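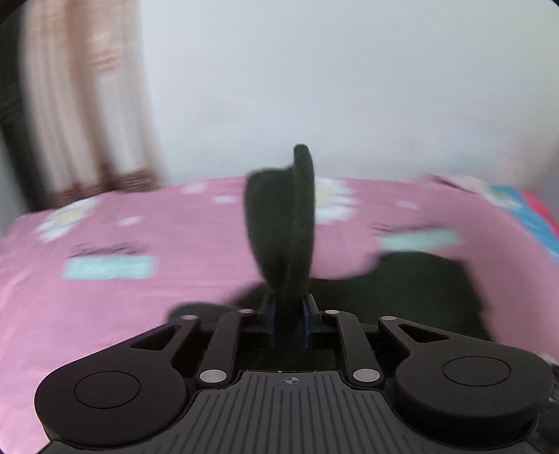 Fig. 1 – Pano escuro preso entre os dedos da garra, tarefa de dobrar roupa.

Relatório de projeto, grupo Gastness
Avaliação do serviço Drestudance para recolha de dados de manipulação

Versão quase final, faltam as referências. A Orla Keane (orientadora) pediu que o relatório fosse sobre o serviço e deixasse o modelo para o segundo volume, portanto é isso que está aqui.

1. O que foi avaliado

A Drestudance aluga garras de mão e trata do resto: receber as gravações, verificar, devolver os episódios já cortados. Pedimos o pacote pequeno em abril. Vieram duas garras, cabos, uma folha de instruções (só em inglês) e o acesso ao portal, que se chama Moriarty. As garras têm marcado GenRobot.AI de lado. A nossa avaliação é do serviço de aluguer e do portal, não do fabricante.

Tarefa escolhida: dobrar uma camisola de malha em cima da cama. Escolhemos malha de propósito – é mole, escorrega, faz volume nas mangas. Camisola verde escura, lençol cor de rosa com flores estampadas. O contraste ajudou na revisão dos vídeos.
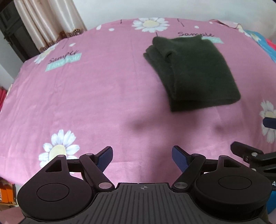
Página alterada pela última vez em 17/06/2025

2. Montagem e primeiro uso

Da caixa aberta até à primeira gravação aceite: 55 minutos. Metade disso foi a tentar perceber o emparelhamento. A folha salta um passo, tem de se criar a sessão no portal ANTES de ligar a segunda garra. Depois de saber é rápido.

Pegar na garra é fácil. Os dedos fecham direito e as almofadas azuis agarram bem a malha, mesmo só pela ponta. Cansa o pulso ao fim de uma série comprida. O Brendmont (o laboratório ao lado, usaram o mesmo pacote) queixou-se do mesmo.

3. Recolha

Total: 1597 episódios enviados. Sequência fixa – esticar, manga esquerda, manga direita, baínha para cima, arrumar ao centro. Quem grava não fala e não pára a meio, se parar o Moriarty corta em dois episódios e depois é preciso juntar à mão. Aconteceu bastante na primeira semana.

A camisola aberta é a posição de partida, gola para a parede.
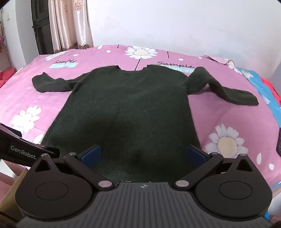
A partir daí começámos sempre pelas mangas, porque quando se puxava primeiro a bainha as mangas ficavam presas por baixo e a dobra saia torta. Isto devia estar nas instruções do serviço, que traz exemplos só com toalhas. Toalha não tem mangas!

Problemas registados:
– envio lento à noite, sem barra de progresso
– episódios rejeitados com o motivo "qualidade", sem mais nada
– o suporte responde bem mas só por formulário
– a fatura chama "sessão" a uma coisa e o portal chama "sessão" a outra

Coisas boas: os cortes automáticos acertam quase sempre no início e no fim da tarefa, e os ficheiros das duas garras chegam alinhados no tempo. Poupou-nos muito trabalho, na proposta inicial tinhamos reservado uma semana inteira só para alinhar.

4. Dúvida que apareceu na apresentação intermédia
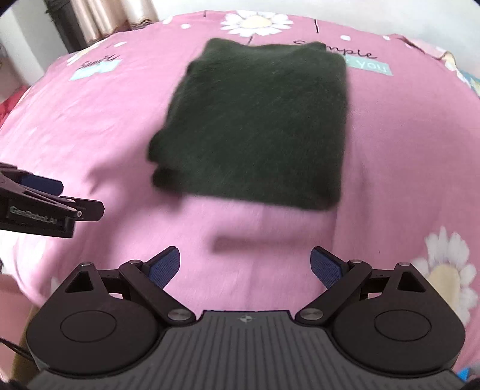
É preciso ter um robô para usar o serviço?

Para a recolha, basta a pessoa com as garras na mão e uma conta no Moriarty. O robô só entra depois, quando se treina e se testa o modelo, e essa parte não está incluída no pacote.

5. Apreciação

Voltavamos a alugar, para tarefas com tecido pelo menos. Para peças rígidas não experimentámos, não dizemos nada. Se for outro grupo a pegar nisto: peçam a versão de instruções mais recente por escrito, e gravem um episódio de teste por pessoa antes de começar a série.

Anexo A (folha de registo) e anexo B (lista dos episódios rejeitados) estão na pasta do grupo.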